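Tuesday, May 17, 2022

Still fighting the pump controller. Quick update before dinner because a couple of you asked and I keep forgetting to write this stuff down.

So the old Jirkolen unit finally died. The relay board one, from the Flulitcombe job. It had been dropping its second output for weeks and I'd been power cycling it like an idiot. Swapped it for a Sollex, the small one, 11 inputs once you give up the one they reserve for the fast counter. Plenty for a tank, two floats and a pressure switch.

Wiring was fine. Took an arvo. Labelled everything this time, both ends, coloured ferrules, the lot. Past me never did that and past me is a grub.

Programming, less fine. The Sollex software wants every timer declared up front, and the defaults are in tenths of a second. Not seconds. I put in 6 for the float debounce, thought "six seconds, nice and slow", and then stood there watching the contactor chatter away like a typewriter. Took me far too long to find it. It's in the manual, page whatever, in grey text under a table.

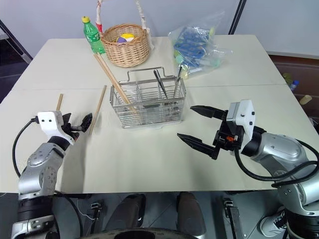 Second problem was the analog input. Pressure transmitter is 4-20 mA, the module reads it as a raw count, and at rest with the line open to air I was getting 2,928. Every time. Rock steady, so not noise. I'd assumed zero pressure meant zero counts, which is dumb, because it's 4 mA at the bottom and this card starts counting from nothing. Subtract the offset, scale what's left, done. I knew this. I have done this before, at Quinlan, on a much bigger panel, and still lost a whole evening to it.

Wrote the offset on masking tape inside the door. Proper documentation can come later.

Things I'd do differently:

Fuse each output. I've got one fuse for the whole group and if it goes I lose the alarm light as well as the pump. Silly.

Buy the real programming cable. The cheap one works, mostly, then drops out halfway thru a download and leaves the thing in stop mode. Not great when the tank's low.

Leave more slack in the duct. I always think there's enough. There's never enough.
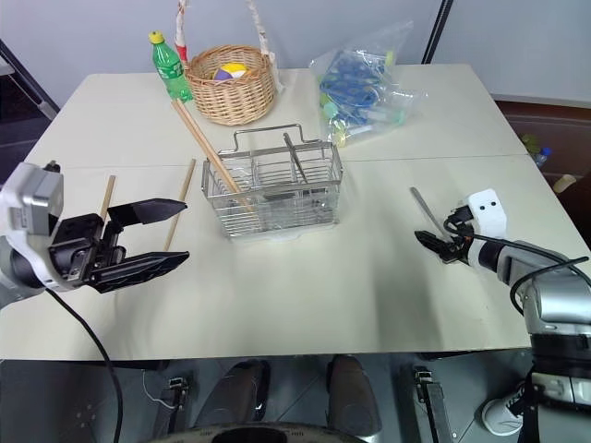

Chopsticks and grippers at the white table.

Anyway. Ladder logic. I've gone back to it. Tried structured text for the first version and it was neater, sure, but when something sticks at night I want to look at the screen and see which contact is open. With the ladder you just follow the highlighted bit until it stops. Whole program is 2 pages printed, and one of those is comments.

Pump start and stop levels are retentive now so it dosen't forget them in a blackout. The old one did. Every single storm I'd be out there in a raincoat typing setpoints back in with a thumb.

Still to do: run-dry cutout (there's a timer in there but I don't trust the value yet), a proper gland for the transmitter cable, and something to keep the ants out. They got in the last enclosure and nested on the terminal strip. Cooked ants everywhere. If anyone's got a fix that isn't just more silicone, comments are open.

I want the lot finished by July. Might even paint the enclosure. Probly won't.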